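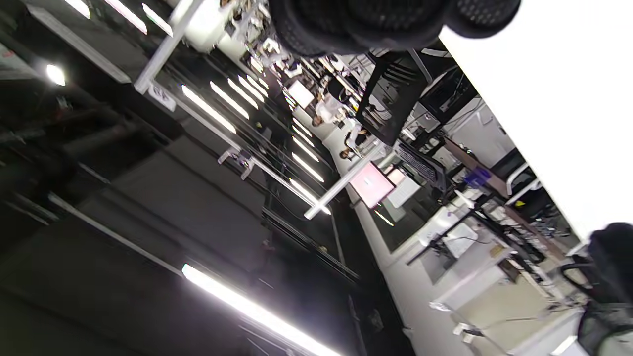
Artwork requirements for imprinted pens, spring update

April 2023

Diveck has revised its artwork rules for customers ordering imprinted pens through the Selville catalog. The changes apply to new orders and to reorders where the imprint is altered. Exact reorders run from the stored plate and need no new file.

Send vector files with all type converted to outlines. Bitmap logos will be accepted for quotation only. If a bitmap is all you have, our art desk can redraw it, and the redraw is billed once per logo, regardless of how many products it goes on.

The imprint area on a standard barrel is narrow. Most rejected proofs fail on small type, usually a street address or a tagline set under the company name. Strokes thinner than the minimum on the template fill in with ink or drop out. Reversed type needs a heavier weight than positive type at the same size.
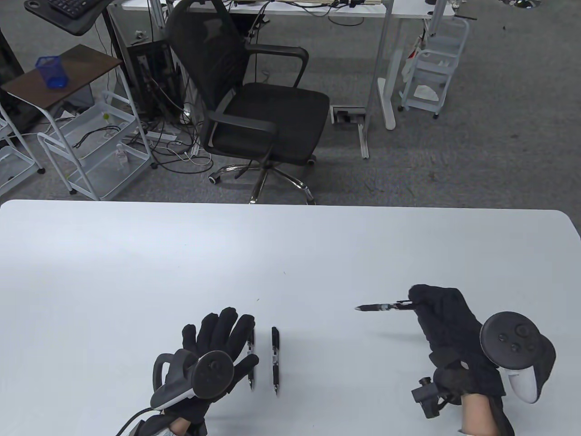

Barrel color affects the ink choice. White and pastel barrels take any stock ink in one pass. Dark barrels need an opaque white or a metallic, and other colors on a dark barrel are printed over a white base. The base is charged as a second color. Color matching is offered on light barrels only.

Laser engraving is available on the Piludix line, which has a coated metal barrel. Engraving exposes the metal under the coating, so the mark has one color and no tints. Gradients must be removed from the artwork before it is submitted. Fine lines hold better in engraving than in pad print, and an address that was refused for a plastic pen may pass on a Piludix.

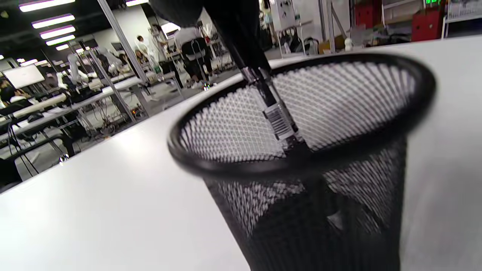 Quantities are unchanged. The minimum is 200 pieces per imprint for pad print and for engraving. Split barrel colors are allowed within one order if each color is at least 20 pieces and the ink is the same throughout. Orders above 2,000 pieces include a pre-production sample at no charge.

Proofs are sent by email and stay open for 18 days. After that the order is released from the schedule and has to be placed again. Orders shipping through the Queiroz warehouse follow the same proof rules but have a separate freight table, to be reissued in October.

Templates for each barrel are on the product pages, under Artwork.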